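Print this page | E-mail this page

Pre-Run Inspection Checklist, Wrist-View Grasping Cell
Tristico method, replication run
Site: Rosenthal lab, bay 2
Inspected by: Mio Imai
Reviewed by: Toshiko Hayashi
Date: Oct 21, 2022

Marks used: OK = passed. C = passed with comment. F = failed, fix before run. N/A = does not apply.

Scope. This checklist covers the cell before the replication of the May result. The method under test picks a grasp from the wrist camera alone, with no overhead view and no depth sensor. The May run was 459 grasp attempts on the Jundimo part set. The replication uses the same part set and the same trained model, with the lighting changed on purpose. Anything else that differs from May must be written down here.

Section A. Cell and stop circuit

A1. Emergency stop at operator station cuts arm power. OK
A2. Emergency stop at door cuts arm power. C
Comment: Button works. Cover is stiff and needs two hands. Work order placed.
A3. Door switch halts motion when door is opened. OK
A4. Speed limit set to research mode and locked. OK
A5. Floor marking visible on all sides of the cell. C
Comment: Tape worn on the side facing the bench. Replace at next shutdown.
A6. Second person present for first powered motion. OK

Section B. Arm and gripper

B1. Gripper mounting screws at specified torque. OK
B2. Finger pads checked for cuts and glue residue. C
Comment: Light residue on one pad, cleaned with alcohol. Residue raised the slip rate in early trials, so pads are to be checked again at the halfway point.
B3. Cables clear of joints through full wrist rotation. OK
B4. Gripper opens and closes fully, no grinding. OK
B5. Payload value in controller matches gripper plus camera. F
Comment: Controller still had the value for the old Tisto gripper. Corrected and saved. Retest OK.

Section C. Wrist camera

C1. Bracket tight, no play by hand. OK
C2. Lens cleaned with dry cloth. OK
C3. Exposure and white balance fixed, auto modes off. OK
C4. Focus set for the grasp distance, focus ring locked. C
Comment: Gripper housing is well inside the near limit and is blurred in every image. Same as May. Do not refocus on the housing.
C5. Gripper mask matches current view. C
Comment: The mask removes the fixed parts of the gripper from the model input. It was redrawn after the bracket was remounted. Old mask file kept for comparison.

The mask does not handle shadows. In the May data the arm's own shadow moved across the parts during the final approach, and the model sometimes shifted its grasp point toward the shadow edge. Of the 459 attempts, 54 were tagged as shadow cases by hand.

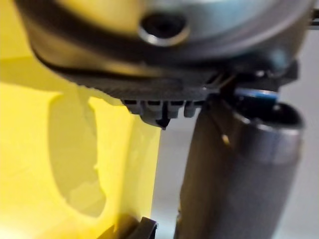

The replication is meant to show whether the tagged cases follow the light or the part. If the lamp position changes and the grasp error changes direction with it, the shadow explanation holds. If the error stays put, the fault is more likely in the hand-eye calibration, and Section D should be repeated before any more data is taken.

C6. Time stamps from camera and arm agree. OK

Section D. Calibration

D1. Hand-eye calibration repeated after bracket work. OK
D2. Error within lab limit at all check poses. C
Comment: Within limit, but worst at the low, far corner. Kept. No attempts are planned in that corner.
D3. Calibration file name entered in run log. OK

Section E. Lighting and parts

E1. Lamp position recorded with tape marks on floor. OK
E2. Room blinds closed. OK
E3. Part set complete and free of damage. C
Comment: One part had a chipped edge. Swapped for the spare of the same type.
E4. Part order drawn from the May random list. OK

Section F. Data

F1. Disk space sufficient for full run. OK
F2. Training set checksum matches May copy (1,125 images). OK
F3. Test recording of 132 frames made and read back. OK
F4. Failed grasps saved, not overwritten. F
Comment: Script was set to keep successes only. Setting changed, short test repeated, failures now saved. T.H. to check whether the May script had the same setting.

Reviewer comments (T. Hayashi)

Both F items were closed the same day. Run approved at research speed. Tag shadow cases before looking at the grasp error, and have the tags done by someone who did not set the lamp. Stop the run if B2 shows residue again at the halfway check.

Contact: Rosenthal lab office | Copyright 2022 Rosenthal | Back to top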